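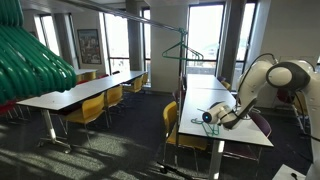 Reading group: The Salt Ledger by Milagros Vergara, chapters 1 to 11

paperknife60
ok who's started. I'm at ch 7 and kind of stuck?? The harbor stuff is great, the letters are great, then we get a whole chapter of the uncle's bookkeeping. Skimmed it. Sorry

nelida_ibarra
Don't skim it! The bookkeeping chapter is where she tells you who paid for the house. Blink and you miss it, second to last page.

paperknife60
went back. ok yes. Still too long

Drultholm
537 pages. My copy anyway, the Paulík paperback. Could lose the middle third and I wouldn't send out a search party.

joaquin.p
Disagree with Drultholm, no surprise to anyone who was here in March. The middle is the book. The sisters not talking for up to 60 pages at a stretch, and you feel every bit of it. Cutting that gives you a decent family mystery and there are plenty of those already.

Drultholm
feeling every bit of it is my complaint

eulalia_reads
Which translation does everybody have? Mine is the Trerkier one and the uncle is "Godfather" all the way thru. Threw me when people said uncle.

nelida_ibarra
Paulík here, uncle. Original is padrino so Trerkier is closer I guess. But the Paulík dialog sounds like people talking. Read the kitchen argument in ch 4 in both if you can get them.

eulalia_reads
Library only has the one. Can you type out a few lines?

nelida_ibarra
tonight, book is in the car

joaquin.p
Godfather matters though. He isn't blood, so the will scene works diferently. With "uncle" I assumed Inés would inherit and it was just a question of when.

paperknife60
uhh spoilers?? will scene is ch 9

joaquin.p
Thread title says 1 to 11

paperknife60
fair. grumbling anyway

Grultley
Gave up at ch 5, first time I've quit one of our picks. No chapter titles, no dates, three narrators who all sound the same to me. Will come back for the next one.

eulalia_reads
They don't sound the same! Inés never uses a question mark. Check.

Grultley
Checked. Huh. Still quitting

nelida_ibarra
Next section is 12 to the end, same thread or new one?

Drultholm
new one, this'll get long. And please somebody pick a short book after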